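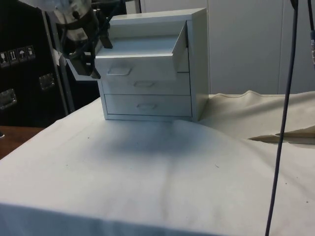
The gripper on the left edge of the top drawer, three-drawer chest, Stolby setup.

Drawers again

I said in January that I would write up the drawer results once the second policy had finished its runs. It has, so this is the write-up. It is mostly about grasp placement, which I did not expect to care about this much.

The task is to open a drawer in a small three-drawer chest. The instruction names the drawer (top, middle or bottom) and the arm has to open that one and leave the other two shut. I call the task set Stolby, after the folder it started in. The policy from last fall is Kong. The new one is Skirton. Both were trained on the same 719 demonstrations, all teleoperated, most of them by me.

Kong learned to go for the finger pull. That was how I did it in nearly all the demos, so fair enough. The pulls on this chest are recessed and the fingers have to go in at the right angle. When they did, the drawer opened. When they were a little off, they scraped the front panel and closed on nothing, and then Kong would often try the same spot again until the time limit ran out.

Skirton has the same backbone and the same action space. There are two changes.

The first is in the labels. I went back through the demos and split every one into two phases, first contact and pull. Skirton predicts which phase it is in along with the next action. If the phase goes back from pull to first contact, the policy is allowed to pick a new contact point. Kong had no notion of this. To Kong, a failed grasp and a fresh start looked nearly alike.

The second is that contact points are sampled from anywhere on the drawer that the fingers can reach, and the pull is only one candidate. Once a drawer is out a little way, its side edge becomes a candidate too. The edge is a much easier thing to hold. The fingers close on it from both sides and there is no recess to find.

What Skirton does most of the time now is use the pull to get the drawer started, let go, and take the edge for the rest of the travel. A few demos had this in them, because I got impatient while collecting and grabbed whatever was closest. I nearly threw those out as messy. I'm glad I was lazy about it.

I ran 200 trials per policy, with the chest moved between trials. Skirton opened the right drawer clearly more often than Kong did, and the gap was widest on the top drawer. I'm keeping the full table for the report because I still want to rescore the partial openings. The rule I used was that a drawer counts as open if the arm lets go and it stays out past the halfway mark. A stricter rule would hurt both policies, and I think it would hurt Kong more, but I haven't checked.

Things that still go wrong:

Holding the edge at a corner twists the drawer. It comes out at an angle and can bind in the chest. A person feels this and straightens it without thinking. Skirton has no force input, so it keeps pulling and sometimes the whole chest slides on the cloth. There were 4 trials where the chest turned so far that I stopped the run.

The bottom drawer is low enough that the wrist comes close to the table. Skirton is slow there and gives up its first contact too easily. I suspect the phase head, which saw fewer good examples at that height.

Everything is white on white. The drawer front, the body of the chest and the tablecloth all come out about the same in the camera image, and the depth is noisy along the edges. I tried a darker cloth on Ukov, the older rig, and contact placement looked better there, but I changed the lamp at the same time so I can't say which one did it.

Next I want to add wrist torque as an input and leave the rest alone. I also need to record more bottom drawer demos, and this time I'll let myself be messy in them on purpose. Closing the drawers is a separate task and I haven't started on it.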